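Making Your First Tape Loop at Home

If you've ever listened to an old ambient record and wondered how that gentle, wobbly repeat was made, there's a good chance it was a loop of tape going round and round. I made my first one at the kitchen table in Plaltstead with a secondhand Tsuchiya cassette deck and a pair of nail scissors, and I've been happily hooked ever since (my family has been very patient).

What you'll need

A cassette shell held together with screws, so you can open it up again
A little splicing tape
Small sharp scissors
A tiny screwdriver
A deck that records

1. Open the shell

Lay the cassette flat and take out the screws. Lift the top half slowly and have a good look at how the tape travels around the rollers before you touch a thing. I like to draw myself a quick sketch!

2. Cut the tape

Snip a piece 229 millimeters long to begin with. Your shell may want a touch more or less, so wind it around the path and trim as you go. It should sit snugly with no pull on it. Too tight and the motor will groan at you, too loose and the tape will wander off and get chewed.

3. Join the ends

Butt the two ends together on a clean surface, shiny side up, and press a sliver of splicing tape across the join. Rub it down with a fingernail and trim any overhang.

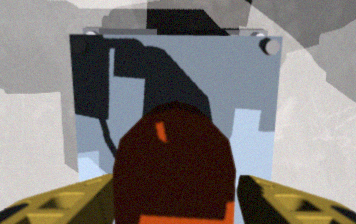

4. Close up and record

Put the shell back together and turn the loop by hand with a pencil. If it moves freely, pop it in the deck and record something simple. A held note is lovely, or a spoon on a glass, or rain on the porch roof. Long, slow sounds hide the splice best.

5. Layer it

Hadiza Bashir, who taught the tape workshop I went to in Ciltow, covers the erase head with a scrap of foil so that each pass adds to the last. Try 2 passes first and have a listen. It gets muddy quickly, though muddy can be beautiful too.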